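Vestby Kitchen Handling Set: README and house rules

Hi, and thanks for downloading this! I'm Hacer Ağca and I look after the kitchen part of the Vestby set. Most of what follows is the rules we collect by, because that's what people keep writing to me about (the file layout is in LAYOUT.txt, please look there first).

What you get
692 episodes in 19 home kitchens, all recorded with hand-held two-finger grippers. Version 2 adds the grasp labels and fixes the clock drift that Hudosent spotted in January. Thank you, Hudosent, that one was driving me up the wall!

Before recording
Written consent from everyone who lives in the home, and I mean everyone, teenagers too. Mail, medicine labels and family photos go in a drawer. Apart from that, leave the kitchen the way the household keeps it. I used to let people tidy up first and I regret it, those early kitchens all look like showrooms and we ended up dropping them.

Stove off before the gripper comes out. No knives, no glass, no open flames, no exceptions for "just a quick one".

While recording
One grasp per episode. Close the jaws slowly, and if the object slips, keep going and mark it as a slip in the notes. Please don't delete slips! They're some of the most useful things in here.

Long thin things like sticks and broom handles have their own rule: keep the far end in view whenever you can, and never swing one toward a person or a window.

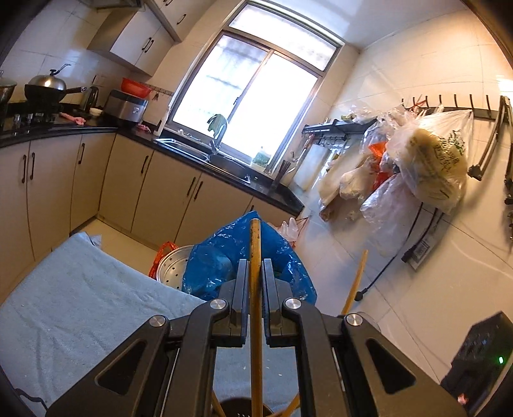 I'd also ask you to grip them at different heights from one episode to the next, or every grasp ends up at the same comfortable spot and the model learns your elbow.

Labels
Two people label each episode separately. When they disagree it comes to me, and I pick one or throw the episode out. Akbulut has a stricter scheme with a third labeler, which I like but can't afford.

Known problems
Window glare in several kitchens. Grasp labels for towels and bags are shaky, so treat them with care.

If someone asks to have their home removed, we pull it in the next release and ask you to delete your copy too. Write to the Flarthorpe list and put "removal" in the subject line.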